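Casance Workshop: Questions We Get About the Gripper Build

Do I need to be a member to join in?

No, come along on any open evening and somebody will find you a stool. If you'd like to leave parts on the shelves between visits, though, we do ask you to take out a membership, just so we know whose box is whose (the shelves got a little wild back in September).

What exactly are you building?

A pair of hand-held grippers, one for each hand, with a printed cube on each that carries black-and-white markers. We call the pair Drusto. You do a chore while holding them, the software follows the markers, and later on we try to get our bench arm to repeat the motion. It's slow going and we love it!

How much does a pair cost to make?

Our last pair came to roughly 298 dollars, and a good part of that went on motors. You can do it for less if you already have a printer at home and a drawer full of screws, as so many of us do.

How many recordings do you have so far?

As of January 29, 2023, we have 771 that we're happy with. There are others with the markers turned away for too long, and we keep those in a separate folder in case the tracking gets better. 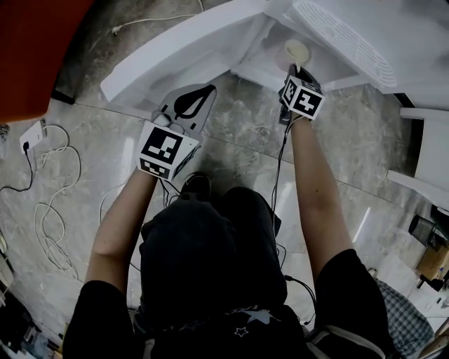 Can I practice on something from my own house?

Please do, and the bigger and more awkward the better. Small things on a table are fine for your first evening, but appliances teach you far more about reach and wrist angle. Lay the thing down on the floor if that gives you room, the way the white one is lying here, and stand over it with a gripper in each hand so you can work on a small round part with one jaw and still have the other free. Do look where your cables run before you begin, and keep the power strip off to one side.

Which marker size should I print?

Use sheet 17 in the Cornorora folder, at full scale, on matte paper. Glossy paper catches the ceiling lights and you'll be there all night.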